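Akance Canister Filter, Second Version: Equipment Review
Skistis Aquatic Services, Maintenance Department

Skistis reviews equipment before it is approved for installation in client aquariums. The canister filter considered in this review is the second version offered by Akance, introduced in 2023 as a replacement for the company's original model. Two units were purchased at retail price. Akance did not supply equipment or payment and was not shown this text before publication.

Test conditions

The first unit was installed on a 300-liter planted freshwater aquarium in our workshop, stocked with small tetras and a group of bottom-dwelling catfish. The second was placed on a reception area aquarium at the Sorensen offices, where noise is a frequent concern. Both ran for 11 weeks and were serviced on the same schedule. No additional filtration was used in either location.

Setup

Assembly is straightforward. The hoses are cut to length by the installer, and the locking collars close firmly with moderate hand pressure. The printed instructions are adequate, although the diagram for the intake strainer shows a part from the earlier model and should be corrected. Priming required four or five strokes of the hand pump at the workshop. The unit at Sorensen, which sits lower in its cabinet, primed on the second stroke.

The power cord is shorter than we would prefer. Installers should allow for a proper drip loop and may need to relocate the outlet in deeper cabinets.

Filtration and flow

Water clarity was good in both aquariums from the end of the first week. Both filters were started with mature media from existing systems, and ammonia and nitrite remained undetectable at every weekly test. Results with entirely new media would be slower, and we did not test for that.

Flow declined gradually between cleanings. At the workshop, where plant debris collects quickly, the reduction was visible at the spray bar by the fifth week. The coarse sponge in the bottom tray does most of the mechanical work and is somewhat thin for a heavily planted aquarium. We replaced it with a thicker sponge from Koresetti, trimmed to fit, and the interval between cleanings improved. The Koresetti sponge is sold separately, and its cost should be included in any comparison.

Noise

The filter is quiet once the trapped air has cleared. Staff at Sorensen reported a faint rattle during the first two days and none afterward. With the cabinet door closed, the unit could not be heard from the nearest desk. The workshop unit developed a low hum in its ninth week, which ended when the impeller was removed and rinsed.

Maintenance

A full service takes almost 10 minutes longer than it did with the original model. The difference is due to the media trays, which now interlock and must be lifted out in order. The new arrangement does prevent water from bypassing the media, and we consider the added time acceptable.

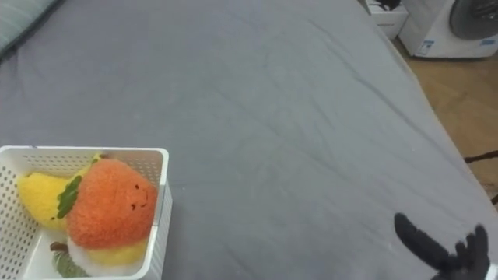 The head gasket deserves particular attention. It must be seated evenly and lightly coated with silicone grease at each service. On one occasion at the workshop, a slow leak appeared after the canister was closed with a fragment of leaf under the gasket. The gasket was cleaned and reseated, and no further leak occurred. Replacement gaskets are stocked by Akance — we ordered one on a Friday and received it the following week.

The shutoff valves performed well throughout. They turn smoothly and release very little water when the hoses are disconnected.

Assessment

The Akance filter is approved for use on lightly and moderately stocked freshwater aquariums within the manufacturer's stated volume. We recommend the thicker sponge for planted systems. Approval does not extend to marine aquariums, which were outside the scope of this test.

Owners of the original model have no urgent reason to replace a working unit. The older trays and hoses are not compatible with the new canister, although the spray bar and suction cups may be reused.

Clients who wish to have the filter installed under an existing maintenance agreement may submit a request through the Skistis service desk. Please include the aquarium volume and the interior height of the cabinet.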